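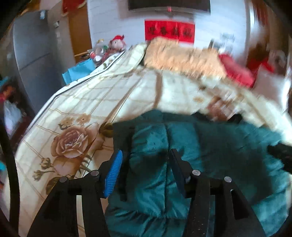

*5 min read*

A bed is the largest flat, clean, waist-high surface in most homes, and for that reason it does a second job as a folding table. It is not well suited to the work. The surface gives under the hand, the covers move, and whatever is being folded has to share the space with things that also need folding. A quilted jacket on a quilted bedspread is a fair test of the arrangement, with two padded textiles in contact and neither inclined to lie flat.

The jacket in these pages is dark teal, with a glossy face and stitched channels. The bedspread under it is cream, with a fine tan grid and a large rose print. Both are quilted, but they behave differently. A bedspread is quilted to hold a thin filling still, and air passes in and out of it slowly and in small amounts. A puffer jacket is quilted to hold a thick filling open. Most of its volume is air, and handling it is largely a question of where that air goes.

**How a channel works**

The rows of stitching across a puffer jacket are called baffles. In the simplest construction, usually sold as stitch-through, the outer fabric and the lining are sewn directly together along each line. The filling sits in the tubes between. It is a cheap method and a tidy one. The weak point is the seam itself, where there is no filling and heat escapes. In the more expensive box construction, a strip of fabric separates the two layers and the filling runs over the seam.

The owner needs to know this for one practical purpose. A stitch-through jacket folds along its seams and resists folding anywhere else. If the fold line is set in the middle of a tube, the tube bulges on both sides and the fold opens again when the hand is taken away. If it is set on a seam, the fold holds for long enough to make the next one.

Deok-su Wi ran the returns and refurbishment bench at Vestska, an outdoor clothing repairer, until October. He timed his staff on the folding of padded jackets as part of a packing review. Folded without regard to the seams, a medium adult jacket took 68 seconds to reach a state in which it could be bagged. Folded on the seams, it took 44.

"Most of the difference was refolding," he says. "People make a fold, it springs back, they lean on it and make it again. The jacket is full of air and they have given the air no way out."

**Handling the shell**

A satin-faced shell has low friction against itself. Pick it up at one point and it gathers into a thick fold under its own weight, while the filling shifts down and away from the grip. Pick it up at two points along the same seam and it hangs nearly flat. Wi's staff were taught to take the jacket at the shoulder seams, lift it clear of the surface, shake it twice and lay it down face upwards in one movement. Dragging was discouraged. On a fixed table it wastes effort, and on a bed it takes the covers along with it.

The surface matters more than is generally allowed for. A bedspread with creases in it will pass those creases up through a thin garment. A padded one hides them, but the garment will not sit square, and the folds come out at an angle. The remedy is to draw the spread tight from the foot of the bed before starting. A printed grid is useful at this stage. Lines that run straight show that the cloth is lying straight, and the hem of a jacket can be set against one of them.

**The order of work**

The sequence used at Vestska was written for a bench, but it transfers to a bed with small changes.

1. Empty the pockets and close every zip, including the inner ones. Leave the main zip open by a hand's width at the neck.
2. Lay the jacket face up and smooth it from the hem towards the collar.
3. Fold the hood down over the chest, if there is one.
4. Bring the sleeves across the front, one over the other, with the cuffs level.
5. Fold each side in by a quarter.
6. Roll from the hem towards the neck, one channel at a time, pressing with the forearm.

The open zip at step one is the vent. Air driven out of the lower channels leaves partly through the face fabric and partly through the stitch holes, and what has collected between the layers of the body leaves by the neck. Close the zip fully and the roll becomes a cushion.

Pressure with the forearm is preferred to pressure with the hand. It covers the full width of a channel and does not push the filling to one end. Down recovers from this treatment within a few hours. Synthetic wadding is slower, and some of the cheaper grades keep a crease if left rolled for a season - a matter for storage more than for daily tidying.

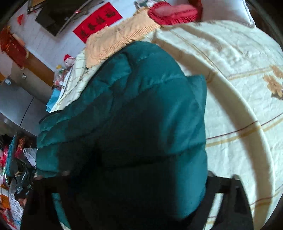

**Does a puffer jacket need to be folded at all, or can it simply be hung up?**

Hanging is better for the filling, and a jacket in regular use should be kept on a wide hanger. Fold it for travel, or when the wardrobe has no room left.

**The rest of the bed**

The jacket is rarely the only item. The other pieces here are a folded peach blanket with a fringed edge, a red cushion trimmed in plush and a white pillow, and each has its own requirement.

Fringe is the awkward one. Tassels catch on zips and hook-and-loop tabs, and a jacket lying loose beside a fringed blanket will usually find them. The accepted practice is to fold the blanket so that the fringe falls along a single edge, in a row, and to keep that edge away from any work. When the blanket is put away, the fringe is turned inwards. Fleece has no tassels but collects lint and transfers it, and a dark shell shows every fibre. A dry cloth takes most of it off. A lint roller is quicker, although on a glossy fabric it should be used lightly.

Cushions and pillows go to the head of the bed first and stay there. They are the bulkiest objects on it, and moving them twice is the commonest waste of effort in Wi's notes on domestic work, which he began keeping after leaving the bench.

**Bags and volume**

For storage between winters the choice lies between a loose cotton bag, a compression sack and a vacuum bag. Rukasico and Sekemton both sell a cotton bag with a drawcord, and there is little to separate them except the cord lock, where the Sekemton one is easier to work with cold fingers. The Long bag is cut wider and takes a jacket folded flat, without the roll.

We measured a rolled medium jacket at 28 centimetres across and stood it in each bag for a fortnight. In cotton, it came out at the same size and recovered its thickness by the next morning. In a compression sack drawn down to its limit, it needed almost 25 hours and a short spell in a cool tumble dryer. Vacuum bags save the most space. They also flatten the filling hardest, and we would not use one for down at any time of year.

Whichever bag is chosen, the jacket should go in dry. A padded shell can feel dry on the face while the filling is still damp at the seams, particularly under the arms and along the hem. Press a channel between finger and thumb and hold it for a moment. If it feels cooler than the channel above, hang the jacket up again and leave it until the following day.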